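# The bottom drawer: notes for the Telby evening talk

Slot is 7.30, straight after the tea urn goes off. Keep it loose. Don't read this out word for word, you always go too fast when you do.

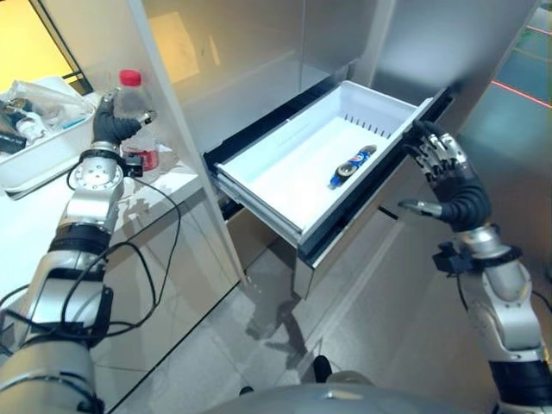 Start with the fridge at work, everyone's got a fridge at work. Mine's on the second floor at Ovbridge, where I've looked after the kitchen for longer than I meant to, and when I took it on I thought the job would be milk. It's drawers! The big freezer drawer at the bottom is the place where shared kitchens go wrong, and it can go wrong with very little in it – one can of Pepsi lying on its side in a white bin is plenty. A can in a freezer is a small bomb with a nice label. You put it in to chill for ten minutes, the phone rings, you go home, and in the morning somebody is chipping brown slush out of the vent slots with a teaspoon. (Pause here. Somebody in the room will have done this and they'll look at their shoes.)

**Why cans and freezers don't mix**

Do this bit quickly, it isn't a science talk. Water gets bigger when it freezes, the can doesn't, so the ends bulge and then the seam goes. Fizzy drinks are worse as the gas gets pushed out as well. Ask who's had one go off. Let one or two people tell their story but not more, or we'll be here till midnight.

Tell them about Ayuba Sarpong and the ginger beer. He put a whole multipack in before the May barbecue, forgot the lot, and we found bits of ice in the door seal a fortnight later. He's fine about me telling this, I asked him. He says it was a cheap brand and no loss.

If you want a cold drink fast, wrap the can in wet kitchen roll and put it in the fridge part, on the top shelf at the back. Or a washing-up bowl with ice, water and a handful of salt, which is quicker than the freezer anyway. I've got a bowl with me, so do the demo now if the ice has survived the car. If it hasn't, skip straight on and don't apologise.

**The worktop next to it**

People laugh at this part but it's the part that changed our kitchen. Whatever is on the worktop by the fridge is really fridge stuff that's waiting. Half of it is on its way in, half is on its way out, and it all ends up in a tray. Ask them what's in theirs. I'll bet you there's a scrunched-up plastic bag in it, there's one in ours. Small bottles as well, always small bottles, with a dribble left in the bottom that no one feels able to throw away.

I used to tip the tray out every evening and put everything back neatly, which is tidying but doesn't get you anywhere. Now I do it like this:

- bags go in the bag drawer or the bin, never back in the tray
- anything with a lid gets opened and sniffed
- anything I can't name goes
- the tray itself gets washed, even if it looks clean

The sniffing gets a laugh. Wait for it.

**Bottles with a bit left in**

This is the one I feel strongly about so watch the clock. A clear bottle with some pale liquid in it could be squash, could be barley water, could be the vinegar mix I use on the kettle. You can't tell by looking! I once poured descaler mix down the sink in front of Nii Eshun, who had just been about to drink it, and he's brought his own flask in ever since.

So – a label, and a name on the label. Masking tape and a marker, kept on a string by the fridge. We tried proper printed stickers from Pirniria and they looked lovely and slid off the minute they got cold. Masking tape stays on well enough. Write what it is first and whose it is second. If there's no tape on it by the time I go round, it gets poured away and the bottle goes in the recycling. I don't send an email round first. I did that for a year and all I got was replies.

Cap back on tight, by the way, before it goes anywhere near the freezer, and leave a gap at the top. Same rule as the can really, only plastic forgives you a bit.

**What the drawer is for**

Pull it right out when you clean it, all the way, so you can see the back. Most people open a freezer drawer just far enough to get a hand in, and the peas live at the back for years. Once it's out:

1. Everything into a cool bag, even if it's only one thing.
2. Cloth, warm water, a bit of bicarb. No boiling water on cold plastic, it cracks. Ask me how I know.
3. Old toothbrush along the slots.
4. Dry it properly before it goes back or it'll ice up.
5. Wipe the front while you're down there. Steel doors show every thumb.

The whole thing takes me less time than a cup of tea and I do it when the ice trays are empty.

Then what goes back in: ice, peas, bread, the gel pack for when someone bangs their head on the cupboard. Food in bags, standing up like files so you can flick through them. Drinks go upstairs in the fridge, all of them, mine included.

**If there's time**

Show the Trujillo ice tray, the one with the bendy bottom, and pass it round. Somebody will ask where I got it and the answer is the market, and no, he hasn't been back.

Questions. There'll be one about freezing milk (yes, shake it once it's thawed) and one about whether it's all right to freeze eggs in the shell (no, see cans).

Remember to get the bowl back before you leave.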